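Taking a group to a robot open day, what should we plan for?
Posted by Brullex

I'm bringing our neighborhood hobby club to the open day at the Maler building in December. The page says there will be gripper demonstrations at the tables and that visitors may get a turn. Has anyone gone before? I'd like to know how long to stay and if it makes sense for people who have no background in this.

Posted by Jedisis

I went to the last one. Give it 3 hours if you want a turn at the tables. The talk upstairs is in room 605 and it's mostly slides, so I would skip it if your group is short on time. The demonstrations use ordinary household stuff. Plastic bags are worth watching because the film folds up between the fingers and changes shape with every squeeze.

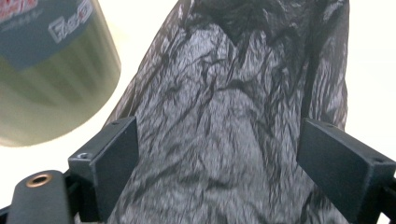
Do we need to sign up ahead of time for a turn with the gripper?

Walk-in visitors are taken in the order they arrive, but groups should write to the front desk first and ask for a slot. We did that and got one in the morning. People with no background were fine. The staff at the tables show you how to hold it and then let you try.

Wear flat shoes, the floor is hard and there aren't many chairs.

Posted by Bozkurt

parking is bad. use the lot behind the building, not the street. I didn't stay for the demos so can't help there, but the coffee was ok

Last updated: 20 June 2023

Related items
Is the Maler open day OK for young kids?
Soft grippers or hard fingers for thin plastic
Bus routes to the Maler building
What to ask at a factory tour
Open day talks: are the slides posted anywhere?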